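Open day at the Husadcombe lab, 7/22/22

Got in late, parking a mess, missed the coffee. Tour had already started so I tagged onto the back of Behrouz Golestani's group. Badge said Pellwood Newsletter, which got me a seat near the front for the demo at least.

The thing everybody came for: teaching a robot a clamp job without writing code. Two ways to do it. By hand, where you grab the arm and walk it through the move. Or by remote, sitting at a desk with a controller in each fist and watching a screen. Husadcombe does the remote part in a simulator first, then moves to the real cell next door.
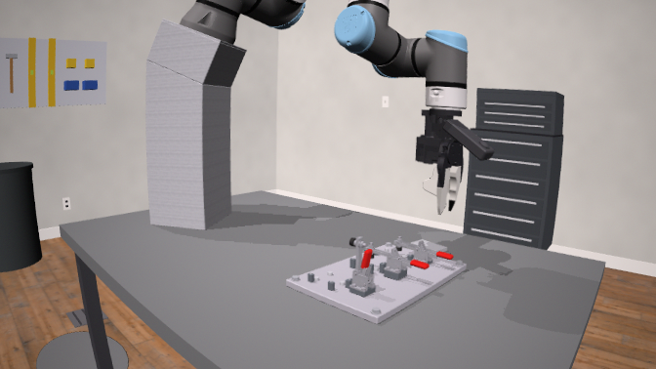 Roya Ghasemi ran the remote station. She has done almost 2,000 of these runs, so she makes it look easy. Squeeze to close the fingers, twist the wrist, back off, reset. Every run is saved, good or bad, and somebody tags it later. I asked how many make it into training. "More than you'd think, fewer than I'd like."

Then visitors got a go. Four tries each. My first one I came in way too low and hit the plate, second I lost track of which way was left. Depth is the hard part, you keep wanting to lean your head to look round the gripper and ofcourse nothing changes. Third was OK. Fourth I rushed.
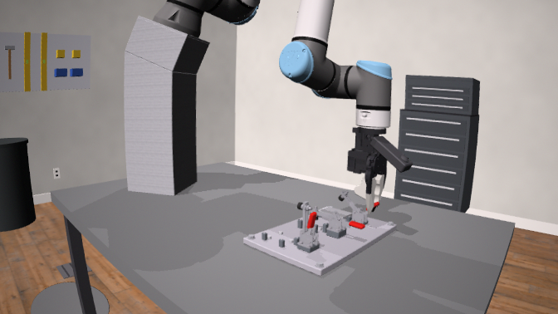
Gripper over the clamp plate, simulated cell, Husadcombe.

Raphaël Langlois from Fasthorpe was in the next chair and did much better — he flies model helicopters. His tip was small moves, stop, look, small move again. Worked for him. The red handles help, easy to pick out against all that gray.

Hand guiding was after lunch (sandwiches, fine). Real arm this time. Heavier than I expected even with the assist on, and you have to keep your own elbow out of the way. Birsen Ekinci says new people learn it faster but get tired, and the recordings come out jerky. She still likes it for the last inch or so of a move.

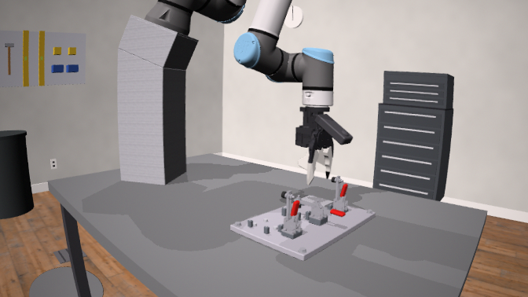
Pellwood Newsletter — Vol. 4, p. 95

Short Q&A to finish. Someone from Chege wanted to know if a run made in the simulator is any good on a real clamp. Ekinci: partly, you still need real ones on top, and they are still working out teh mix. No numbers given, I did ask. Next open day not fixed yet. Go early if you want a turn at the controllers, the line was out the door by the time I left.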